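17/04/2026 – cell 3, the Jidville bench

Finally got round to the fingers on the wrist-camera arm. They'd been closing a touch skewed since the January move and I kept telling myself it was the calibration. Had the pair off, cleaned out the recesses, put them back with the Wouters screws (the short ones, please, the long ones foul the pad!) and ran the slow close 12 times over the board. Much happier. The tips come together square now and I can get them down by a slider knob without holding my breath.

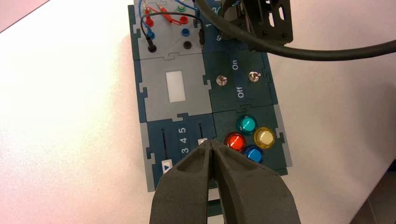
Next job is the cable. Golach sent us the thick one again, and it doesn't like the tight bend at the bracket one bit. I've moved the clip back one hole, which gives it a lazier curve, but I'd still like the softer type on order before we start the long runs. Speed is down to 7 per cent for anything near the leads until then – don't put it back up just because it looks slow, it's meant to look slow. 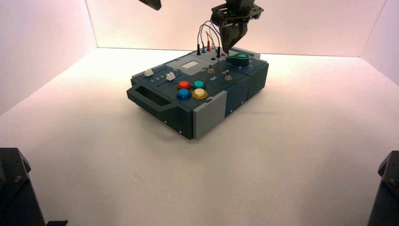
Home position for the cell has been redone too, and saved as zevard_home in the usual folder. The old one parked the gripper far too low for my liking. I worked it out with the gripper over the back right of the box, where the probes stand up right by the green key-shaped lever, so there's precious little room for a sloppy approach. Come straight down there, never in from the side. Zevard's own notes say to re-zero every 600 cycles and I'd stick to that.

Still to do: grease the base joint, find the missing hex key, and re-label the spare fingers, as both bags say left.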